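Pikura Open Day Recordings: Data Card
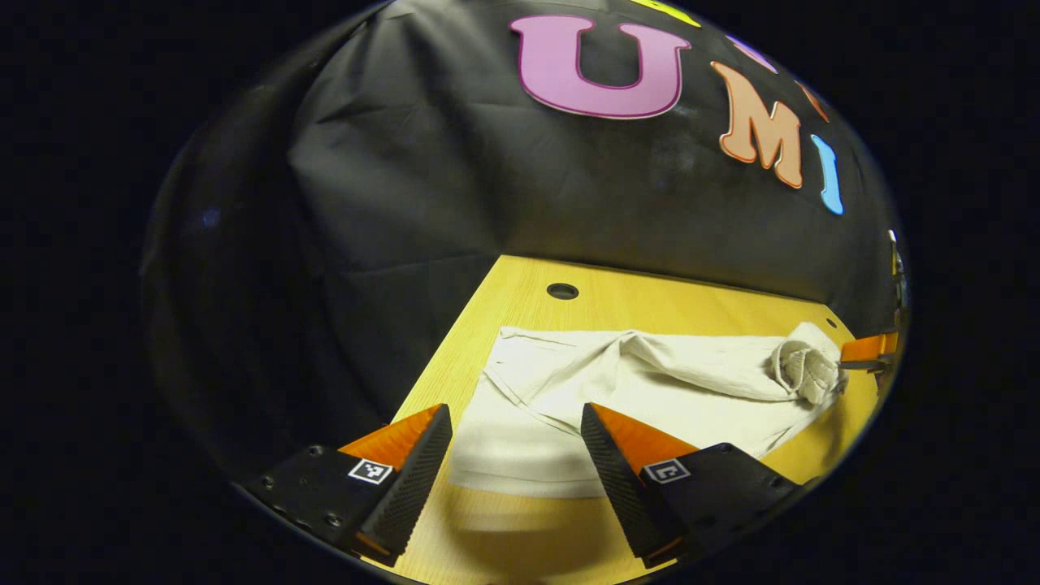 Cloth handling at the demonstration table, seen from one of the two hand-held grippers.

Version: second release, September
Maintained by: Pikura, Demonstrations and Records Office
Contact for the recordings: Suleiman Adeleke
Contact for the files and scripts: Kyrylo Skoryk

Summary

This data set holds recordings made at the Pikura open day, held in the ground floor hall of the Pratley building. Visitors were invited to watch cloth being handled with a pair of hand-held grippers and, if they wished, to take the grippers and try the task themselves. Each attempt was recorded as a separate episode. The release contains 3,000 episodes, of which 1,991 were made by visitors and the remainder by Pikura staff during the timed demonstrations.

The set is released for teaching and for research into the handling of soft materials. It was not collected under laboratory conditions and should not be treated as a benchmark.

The open day

The hall was open to the public from 10 am until 4 pm. Staff gave a short demonstration on the hour, followed by a period in which visitors could use the equipment. A printed sheet in large type explained the task, and a member of staff stood beside the table throughout. Schools were asked to book in advance; other visitors were admitted at the door.

The final demonstration of the day was given by Okeke, the firm which supplied the garments, and dealt with the care and sorting of returned textiles. No recordings were made during that session and it forms no part of this release.

Task

The garment is laid on the table in a disordered state. The operator uses the grippers to open it out, smooth it and fold it. Staff were asked to fold in a fixed order, as set out in the file named order.txt. Visitors were free to proceed as they saw fit, and many did not complete a fold. Episodes that stop part way through are kept and are marked as partial.

Garments differ in size and weight. Pale cloth was preferred for the first part of the day. Garments were exchanged between groups, and the garment number is given in each episode record.

Setting

The table has a light wooden surface with a round black opening towards its far edge. A black fabric backdrop with large coloured letters stands beyond it. The overhead lighting in the hall was left as found, and blinds on the street side were lowered after midday. Users who rely on steady colour should compare morning and afternoon episodes before combining them.

Equipment

The grippers have two fingers, with orange parts and ridged black finger pads. Square black-and-white markers are mounted on the finger blocks and may be used to estimate the opening of the fingers. The view is strongly curved and fills a circle, leaving black margins at the left and right. Calibration files are supplied, and no correction has been applied to the released video.

Contents of the release

episodes/ contains one folder for each attempt, holding the video, the time stamps and the episode record.
calibration/ contains the lens files for each camera used on the day.
labels/ contains the outcome of each episode, entered by hand.
scripts/ contains the reader and the conversion tool for Cleltix.
order.txt gives the folding order followed by staff.
changes.txt lists the corrections made after the first release.

Episode record

Each record gives the episode number, the garment number, the operator group (staff or visitor), the start time and the outcome. Outcomes are entered as complete, partial or stopped. An episode is entered as stopped when a member of staff ended it, whether for reasons of time or safety.

Labels were entered by one reader and checked by a second. Where the two differed, the episode was viewed again by Suleiman Adeleke and the later entry was kept. A total of 992 episodes are entered as complete.

Consent and privacy

Visitors who wished to use the grippers signed a form at the entrance. For those under 16, the form was signed by a parent or by the accompanying teacher. Sound was not recorded. Names were not attached to episodes, and the forms are held separately from the data. Any visitor may ask for an episode to be withdrawn by writing to the office and giving the time of the attempt.

Known limits

Fast movement of the cloth causes blur in some passages, particularly near the fingers.
The second gripper is at times only partly within view.
Time stamps in 8 episodes are out of step with the video. These are listed in changes.txt.
Visitor episodes vary greatly in length. The reader script can set an upper limit if one is required.

Use

The recordings may be copied and shared for teaching and research, provided that Pikura is named as the source and this card is kept with the files. Commercial use requires written permission. The recordings must not be used in any attempt to identify a visitor.

Changes and corrections

Faults in the files should be reported to Kyrylo Skoryk, with the episode number and the name of the affected file. Corrections are gathered and issued together with the next release. The first release remains available on request for the purpose of repeating earlier work.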